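Keep Handwriting in the School Day
Opinion, by Su-chen Chang

Every July, the Travthorpe school district reviews how its classroom hours are spent, and every July handwriting loses a little ground. This year the proposal before the board would remove it as a separate subject after second grade. The board should decline.

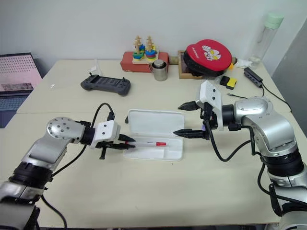
What the proposal would change

Students in grades three through five now receive 90 minutes of handwriting instruction each week. Under the new plan, that time would pass to keyboard skills, taught with the Fedamier software the district already licenses. Teachers could still assign handwritten work, but no one would be responsible for teaching it.

The district serves 3,062 students. Many have no computer of their own at home, and for them a pencil remains the most dependable tool they own. A policy that assumes otherwise will be felt first by the families least able to adjust to it.

The case for keeping it

Writing by hand is slow, and its slowness has value in the early grades. A child who must form each word has time to consider its spelling and its place in the sentence. Teachers at Rosser Elementary have told the district as much in writing. Their letter, signed by parents as well as staff, carried 247 names and asked only that the present schedule be left alone until the board has looked at student work from both approaches.

That is a modest request. The current proposal cites cost and convenience at length and gives the quality of student writing a single paragraph.

Zbigniew Wysocka, who taught fourth grade at Rosser for many years, put the matter plainly at the Wednesday meeting. His students, he said, could type a page before lunch and could not read a note from their grandparents. It is a small loss when it happens to one child. A school system should hesitate before arranging for it to happen to all of them.

Objections

Supporters of the change argue that adults seldom write by hand at work. This is largely correct, and keyboard skills deserve a proper place in the schedule. The two subjects need not compete for the same hours, however. The district's own calendar lists 4 periods a week as flexible time in the upper elementary grades, and typing could be taught in one of them at little expense.

The board will vote after the summer recess. It should keep handwriting through fifth grade, assign typing to a flexible period, and ask principals to report on both at the end of the school year.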